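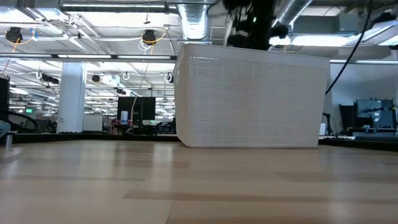
Duygu Işık wrote to me after Monday's session to say that she'd bought four baskets for her linen shelf, carried them home feeling very organized, and then found they were too wide to go in. Could we please, she asked, talk about measuring before we talk about sorting? Yes! We can, and I've moved it to the front of these notes, so week 2 now starts with the tape measure.

Measure the shelf first. Inside width, inside depth, and the height up to the shelf above (I always forget the height). Then measure the basket at the rim, where the thick edge sticks out past the walls. Product tags often give the size of the base, and a basket that tapers can be a good bit wider at the top. My own pantry shelf is 39 inches wide, and I was so sure that two 18 inch baskets would sit there side by side with room for my fingers. They do, but only because I measured the rims at 18. If I'd gone by the base I'd have been back at the store, like Duygu.

Now, walls. I'm a big fan of perforated plastic for anything that needs air: onions, cleaning cloths, bath toys, the winter hats that go away slightly damp no matter what I tell my family. Small holes are good for small stuff, as clothespins and pen caps stay put. Wide slots let everything poke through and snag. Solid walls are better for flour bags and anything that leaks or sheds. Tuncay Sönmez asked about lining a perforated basket with a dish towel, and that's fine for socks or scarves, but it does block the air, so leave it out for the onions.

White or clear? I go with white for open shelves (it calms down a busy closet) and clear for the top shelf, where I'm looking up at the bottom of everything.

A few things on filling. Heavy items go in first and flat. Stop a little under the rim so you can still get your hands around it. If you tilt the basket to see what's in the back and things slide forward, it's too deep for what you keep in it, so swap it for a shallow one. And please label the short end if that's the end facing out! I labeled the long side of six baskets last May and had to peel every one.

For next time: pick one shelf, only one, and write down its three measurements and what lives on it now. Don't buy anything yet. Bring the list and a pencil, and if you already own a basket you can't find a use for, bring that too and we'll try it out on the table.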